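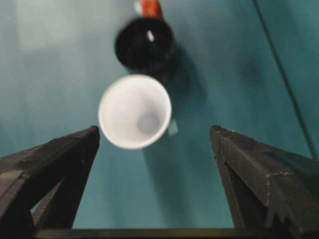
Dividend reinvestment – cash or more shares on a small holding?

Asked in Shares and Investing, March

I've got 243 shares in Ranjbar that I bought in two lots, and the registry has sent me a form asking whether I want to join the reinvestment plan. Up to now the dividends have just gone into my savings account and I've never thought much about it. The plan gives a 2 per cent discount on the market price and there's no brokerage.

It's my only individual holding apart from a little bit of Erkodura, which doesn't pay anything yet. I don't need the income. Is there a catch? And what happens to the leftover money if the dividend doesn't divide evenly into whole shares?

3 answers

Yaneth Marulanda
Marked as helpful

Oh, I love this question, because reinvestment plans were the thing that got me hooked on shares in the first place! I started with a parcel of Dristanport worth a bit over $2,000 and ticked the box on the form without really knowing what it did. Watching the number of shares creep up on each statement was so much more fun than seeing a few dollars land in the bank and vanish into groceries.

Your leftovers first. Most plans carry the residual forward, so if your dividend buys four shares with some change left over, the change sits in your plan account and gets added to the next one. A few plans round up to the next whole share (lovely when it happens) and some round down and keep or donate the difference when you leave. It'll be in the plan rules, usually under a heading like "residual balance". Read that bit before you sign.

Tax is where people get caught. You still have to declare the dividend as income in the year it's paid, even though you never saw the cash. So keep a little aside if you're in a higher bracket.

The other thing is record keeping. Every reinvestment is a separate purchase with its own date and its own cost, and when you sell you'll need all of them. I let mine slide for years and ended up with 68 statements in a shoebox and a very long evening with a spreadsheet. Now I type in one line each time a statement arrives – date, shares, price, total – and it takes no time at all.

Also check whether the plan lets you join with part of your holding. Some do, and you could put half in and take cash on the rest while you see how you like it. You can normally change your mind before the next record date, too, so it isn't a big leap.

The discount is a nice extra but I wouldn't join for that alone. On a holding your size it's small change. The question I'd ask is whether you'd be happy to buy more Ranjbar at today's price with your own money. If yes, go for it!

tallowwood

Take the cash. You only own two companies and one of them pays nothing, so every dividend you reinvest makes you more lopsided. Save it up and buy something else.

Ident

Agree with both, sort of. One thing to add: the price is usually an average over several trading days after the record date, so the discount comes off that average and you won't know what you paid until the statement turns up. If the share price drops just after, you can still be behind. Doesn't matter much if you're holding for years.

Make sure they have your tax number as well, or they may withhold part of the dividend before it gets reinvested. Happened to my brother and it was a pain to sort out at tax time.

Comment from the asker

Thanks everyone, this is great! Found the rules on the registry's site and the residual does carry forward. They allow part participation too, so I'm going to put half in and start the spreadsheet tonight.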